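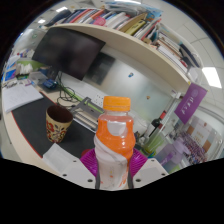 Donditz Refill Dispensing Station, Model 824

Product Overview

The Donditz Refill Dispensing Station is a countertop unit for the controlled filling of small and medium bottles with water-thin liquids. It is intended for staff kitchens, school science preparation rooms, refill shops and janitorial supply closets. The station draws from a bulk container stored below the counter and delivers a set volume through a single nozzle. It replaced the Model 400 in the Donditz catalog and accepts the same drip trays and wall brackets.

The unit is supplied assembled. Connection to the bulk container requires no tools. A grounded outlet must be available within reach of the power cord, and the use of extension cords is not permitted under the terms of the warranty.

Suitable Liquids

The station may be used with drinking water, diluted dish soap, diluted all-purpose cleaner, white vinegar and unthickened hand soap. It must not be used with bleach, solvents, fuels, alcohol-based products, cooking oil or any liquid containing solid particles. A station that has been used for a cleaning product must not afterward be used for drinking water, even if the tubing has been replaced. Purchasers who need both functions should order two stations and mark them clearly at the time of installation.

Suitable Bottles

Bottles must stand upright without support and must have an opening wide enough to admit the nozzle. Screw-cap bottles are preferred. Flip-top and pump closures may be used provided that the closure is removed completely before filling. Bottles that have held a different product should be washed, rinsed and relabeled. The original label should be removed or fully covered, and the new label should state the contents, the dilution and the name of the person who filled the bottle.

Operation

Place the open bottle on the tray beneath the nozzle. Select the volume with the dial on the front panel. Press the green button once. The pump stops when the selected volume has been delivered. Pressing the button a second time during filling stops the pump at once, and the remaining volume is canceled.

Leave a small air space at the top of every bottle. Replace the cap before lifting the bottle from the tray.

Specifications

Maximum volume per fill: 1,307 milliliters
Minimum volume per fill: 400 milliliters
Nozzles: 1
Tubing supplied: 2 lengths, one inlet and one spare
Tray: removable, dishwasher safe
Housing: painted steel, light gray
Controls: volume dial, start/stop button, key switch

Cleaning and Care

The tray should be emptied and washed at the end of each working day. The nozzle unscrews by hand and should be rinsed under warm running water every week. When the station is to be left idle for longer than a week, disconnect the bulk container, run clean water through the line until it comes out clear, and leave the nozzle off so that the line can drain. Schools closing for the summer should complete this procedure before the start of July.

Tubing hardens with age and should be replaced every year. Only Grosik tubing is approved for this model. Other tubing of the same diameter may fit the inlet but can slip under pressure.

Accessories and Spare Parts

Wall bracket, short or long
Replacement nozzle with seal
Grosik tubing, single length
Label set, blank, water-resistant
Key, spare (proof of purchase required)

Warranty and Service

Donditz warrants the pump and the control panel for two years from the date of delivery. Tubing, seals and labels are consumable items and are excluded. Service is carried out at the Girnley workshop under the supervision of Lauri Vuorinen. Units returned for service must be drained and dry. A unit received with liquid in the line will be returned unopened at the sender's expense.

Ordering

Orders from schools and public agencies should be addressed to Hường Đồng, Institutional Sales. Refill shops and other retail customers should contact Morven Rankin. Please state the liquid to be dispensed, the size of the bulk container and the height of the counter. Stations are shipped from Girnley on pallets and must be signed for on delivery.

Page last revised Thursday, March 24, 2022.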